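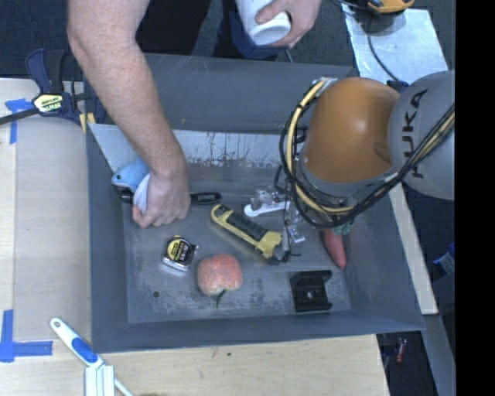 Section 4: Setting Up Your Lending Shelf in Tririne

Welcome to the fun part! By now you have an account and a branch name, so it's time to get your toys, tools and odds and ends into the catalog where your neighbors can borrow them.

Before you start

Have your shelf code handy (it's on the welcome sheet). A free shelf holds up to 500 items, and most new libraries take months to fill that.

Adding your first items

1. Open Tririne and choose Shelf, then New Item.
2. Type a short name that a borrower would search for. "Plush whale" works much better than "toy 3" - trust us on this one!
3. Pick a category. If nothing fits, use Mixed and move the item later.
4. Set the loan period. The default is 15 days, and you can change it for a single item or for the whole category.
5. Press Save. Tririne gives the item its own number, such as 688 or 1343. Write it on a tag and tie or stick it on.

Note: Numbers are shared across all branches, so yours will skip around. Dogbe branch started at 688 and got along just fine.

Caution: Deleting an item also deletes its loan history. To take something off the shelf for washing or repair, choose Rest instead.

Items with several parts

6. Open the item and choose Add Parts.
7. List each part on its own line, with the small ones first (those are the ones that wander off).
8. Turn on Check at Return. The parts list will now pop up whenever the item comes back - a lovely little feature, suggested by Delali Akolgo at our Mando branch.

If a part is missing, tap it and choose Wanted. Borrowers will see the note the next time they sign in.

For printing tags in batches, go to Section 5.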